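Finding the last few centimetres: close-range surface detection for a table-wiping arm

Final project report, Robotics and Control, Hallthorpe

Background

When I picked this project from the list in December I thought it would mostly be about wiping. The title on the sheet was "Autonomous cleaning of domestic surfaces" and I had a happy picture in my head of an arm sweeping back and forth over a kitchen table while I wrote up the results with my feet up. Most of my time went instead on the few centimetres before the wiping starts, when the gripper is coming down towards the wood and has to decide whether there is anything there worth cleaning.

The arm in our lab is a Steltico, which is a nice, patient machine and has been used by several years of students before me. It carries a small camera near the gripper. An overhead camera would have given a calmer view, but my supervisor wanted something that could work in an ordinary room without anything bolted to the ceiling, and I came round to the idea fairly quickly. The price is that the view changes all the time. As the wrist tilts, the table tilts with it, and the light slides about on the surface in a way that my eyes forgive and my software certainly didn't.

What I was trying to find out

The question I settled on, after a good deal of going round in circles, was whether a simple detector could tell small pale debris from the natural markings of wood at very short range. I compared 2 methods. The first was a plain brightness threshold, the sort of thing you learn in the opening weeks of the image processing module. The second was a small network trained on patches cut from the wrist camera's own pictures, using a labelling tool called Kiani that an earlier project group had left on the lab machine (with very few instructions, I have to say, though I became fond of it).

Collecting and labelling

I recorded approaches over the table at 3 different tilt angles and then picked out 1000 patches by hand, trying to keep a fair mix of bare grain, reflections and bits. Labelling was slow work. I did a lot of it on Thursday evenings when the lab was quiet, and I learned that I am a much less consistent labeller after eight o'clock. When I went back over the set later on, I found that some 398 of the patches needed a second look, mostly ones where a pale fleck sat in or near a bright reflection and I had called it a crumb one week and a highlight the next.

I decided to add a third label, "unsure", and to let the arm treat those patches as a reason to move and look again. It felt a bit like cheating at first, but it is more or less what I do myself when I bend down to check whether a table is clean.

Results

The threshold did well on plain, evenly lit wood and badly nearly everywhere else. Any milky patch of glare set it off, and once it had been set off it would happily mark the whole area as dirty. The network was steadier. It coped with the grain much better than I had feared, even where the lines bunch together and curve, and it was good at bright, solid bits with a clear outline. Tiny specks remained hard for both. 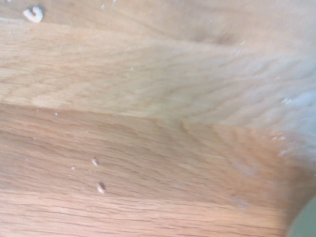

Soft focus made things worse at this distance. The camera is happiest a little further back, so by the time the gripper is low enough to be useful the grain has already begun to smear, and a speck only a few pixels across smears along with it. I tried sharpening the pictures before passing them to the network, which helped with the larger bits but also turned parts of the grain into convincing false crumbs, so I took that step out again.

The gripper itself was another nuisance. Part of a finger often comes into the corner of the view, and the early version of the network was rather suspicious of its rounded edge. I masked off that corner in the end — a crude fix, and one that means the arm is blind in exactly the place it is about to touch.

What I would do next

Given another term I would like to try the Stedia lamp that the lab uses for its inspection bench, to see whether light from a low angle gives small bits a stronger shadow. I would also like to take pairs of pictures from slightly different positions, as glare ought to shift between them while a crumb stays put. The wiping part of the code is finished and sits in the project folder along with the labelled patches, and anyone taking this on next year is very welcome to both. Please do read the notes on the third label before retraining.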